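WHERE DOES LEATHER COME FROM?
Kids' Corner, by Serena Messina
February 7, 2020

Look down at your shoes. Or a belt, or a baseball glove, or your grandpa's wallet. Good chance some of it is leather! Leather is animal skin that has been changed so it doesn't rot. Mostly cow. Also goat, sheep, pig, even fish.

People have been making it for thousands of years. Way before zippers. Way before paper.
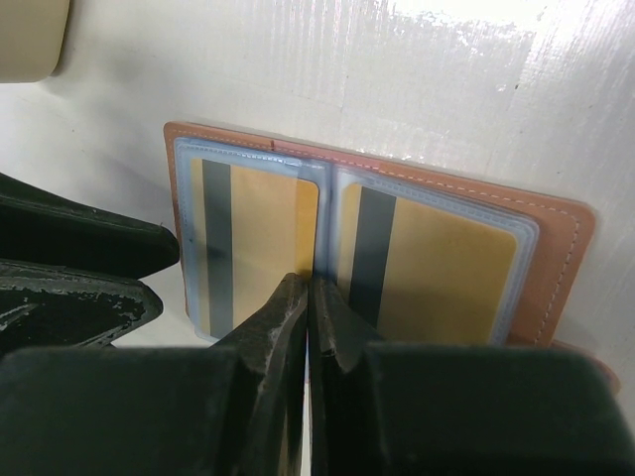
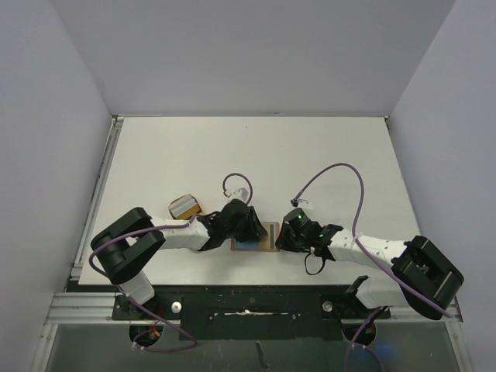 Kanini Koech wrote in to ask why a raw skin can't just be dried in the sun and used like that, and why anybody bothers with the rest.

Good question, Kanini. You can dry it. People do. It's called rawhide, and it's what some drums and dog chews are made of. But rawhide is stiff as a board. Get it wet and it goes floppy and slimy, and then it starts to smell. Try walking to school in that.

So. Tanning.

Nothing to do with the beach. Tanning means soaking the skin in something that changes it all the way through. Skin is made of tiny strings called collagen, all tangled together like a bowl of noodles. Germs love to eat collagen. Tanning sticks to the strings and locks them up so germs can't munch on them. The strings stay bendy too.

What do you soak it in?

Tree bark is the old way. Oak bark has stuff in it called tannin. Thats where the word tanning comes from. There's tannin in tea as well, the thing that makes your mouth feel dry and fuzzy if the tea is really strong. Bark tanning is slow. Weeks, sometimes months. You get firm brown leather, good for belts and saddles.

Chromium salts are the newer way. Chromium is a metal. Much quicker, a day or so in the bath. The leather comes out soft and pale blue! Tanners call it "wet blue." It gets dyed after that, so you never see the blue in the store.

And then brains. Yes, really. Some people rubbed animal brains into the skin, and then smoked it over a fire. Brains are full of fatty, oily stuff that makes the skin soft. Gross but it works.

Before any of that, the hair has to come off. Lime does that job. Not the fruit, a white powder that gets mixed with water. It can burn your hands, so workers wear gloves. Then the skin is scraped clean on the inside.

Old tanneries stank. Really stank. Towns often made them move to the edge, down the river, away from everybody's noses. In Vakholm, where I grew up, the old tannery was a 20 minute walk from the last house and my aunt said you could still smell it on laundry day.

Full grain? Suede? What's the differnce?

A cow skin is thick. Too thick for most things, so it gets sliced flat, like cutting a cake into layers. The top layer has the tiny holes where the hairs grew. That's the grain side, smooth and tough. The lower layer is called the split, and it can be made into fuzzy suede.

Try it at home

You need 2 strong black tea bags, a cup of hot water (ask a grown-up) and a strip of white paper towel. Let the tea sit 9 minutes. Dip the paper towel, let it dry. Brown! It's not leather obviously, but you've got tannin in there, along with the other brown stuff from the tea.

Words to know

Hide: the skin of a big animal
Tannin: stuff in bark and tea that can turn skin into leather
Rawhide: dried skin, not tanned
Split: the lower layer of a sliced hide

Next time, wool. Send questions to the usual address and put your first name on them please.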